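3.2 Materials and sampling

The survey covered two districts, Irdale and Haddad, and was limited to shops and market stalls that sold low-cost jewelry as a regular part of their stock. Department stores were left out. So were sellers who traded only online, although 60 of the sellers we approached also kept some kind of web page and took orders through it. We visited each seller once, in October, during normal opening hours, and bought items at the marked price. When no price was marked, we asked for one and paid it without bargaining.

In total we bought 415 pieces. Bracelets made up the largest group, followed by necklaces, earrings and rings. We did not try to match the proportions of each type to sales, as few of the sellers kept records by type. The buyer was told to pick pieces from the part of the display nearest the till and to avoid choosing by color or by apparent quality. Any piece that came with a printed care label was bought together with its label, and the wording of the label was copied into the log the same day.

Each piece was given a number and stored in a plain cardboard box with no foam or tissue. Colored tissue had marked some of the lighter cords in the pilot study. Boxes were kept at room temperature, out of direct sun, until testing.

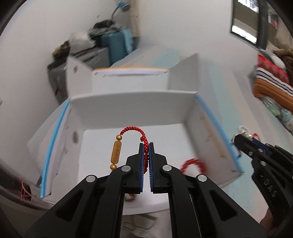 Figure 2. Cord bracelet with gold-colored beads and an engraved bar.

Cord bracelets raised a problem of classification that we had not met with chain or bangle types. A single bracelet may combine a textile part, a metal or metal-colored part and a bead of some third material, and a care instruction that suits one of these may damage another. The trade has no agreed rule for which part should decide the label. We treated each piece as a set of components and recorded them separately, so that the bracelet in Figure 2 has one entry for its red braided cord, one for the round gold beads and one for the elongated bar with Chinese characters on it. Where the characters or letters on a part could be read by a member of the team, a translation was added to the log, but lettering played no role in the grouping. The method makes the records longer. It also made it possible to compare all cords with all other cords, whatever was strung on them, and this comparison is the basis of Section 4.

Color terms in the log refer to appearance only. "Gold" means gold-colored and says nothing about the metal underneath, and "pearl-like" covers every bead with a pearly surface, whether cultured, glass or plastic. We did not use the sellers' own descriptions for grouping. The same stall would sometimes use two names for what looked like one kind of bead, and in Haddad the word for "plated" was used by several sellers for anything with a shine.

Composition was checked only for the pieces that went on to wear testing. The checks were done by Nerolum, a commercial laboratory, under a fixed-price contract. They reported the base metal, the coating if any, and the fiber type of each cord. The laboratory did not see the care labels or the prices.

3.3 Wear and washing tests

From the full set, 200 pieces were drawn at random for testing. Half of these, 100 pieces, went through the wear test, and the other half went through the washing test. No piece was used for both.

In the wear test, each piece was fixed to a padded form and rubbed against undyed cotton cloth under a light, constant load. The cloth was changed at set points and kept, so that any color transferred from the cord or the coating could be compared across pieces. At the end of the test the piece was graded for loss of color, fraying, loosening of knots and exposure of base metal. Grades ran from one (no visible change) to five (part failed or came off). Two graders worked separately. Where they differed by one grade, the worse grade was kept. Where they differed by more than one, a third grader looked at the piece without being told the earlier grades.

In the washing test, pieces were placed in warm water with hand soap, moved gently, rinsed and dried flat. The cycle was repeated until the piece had been washed as many times as a wearer might wash it in one season, going by the answers to our earlier questionnaire.
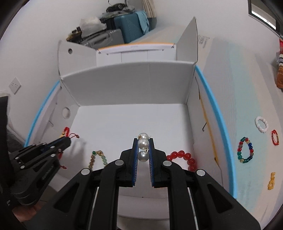

Figure 3. Pearl-like beads with gold-colored ornaments.

Drying took longer than planned for pieces with closely set beads, as water stayed in the drill holes and along the stringing thread. We extended the drying time for the whole group so that all pieces were treated alike. The change was made after the first batch, and that batch was washed and dried again under the new schedule. Its first results are not included in the tables.

Grading after washing followed the same scale, with one addition. For bead coatings, the graders noted whether damage began at the drill hole or on the open face of the bead. This was added at the suggestion of Aušra Baranauskienė, who had repaired costume jewelry for many years and who trained both graders. In her experience, coatings that begin to lift at the hole are often missed by the buyer until a large part of the surface has gone.

3.4 Price and label data

Prices were recorded in local currency and converted at the rate for the day of purchase. Bundled prices, such as two bracelets for the price of one, were divided evenly among the pieces in the bundle. We recognize that this lowers the price of some pieces below what a single buyer would have paid.

Labels were sorted by the kind of advice they gave: keep dry, avoid perfume, wipe after use, store apart, or none. A label could fall under more than one heading. Many carried the same text, word for word, and the largest single group came from one wholesaler, Mundaser, which supplied sellers in both districts. We kept these in the data but ran the label analysis twice, with and without them. Both sets of results are given in Table 4.

The log was closed on May 1, 2022. Pieces that had not been tested by then remain in storage and may be used for a longer study of color change in the dark.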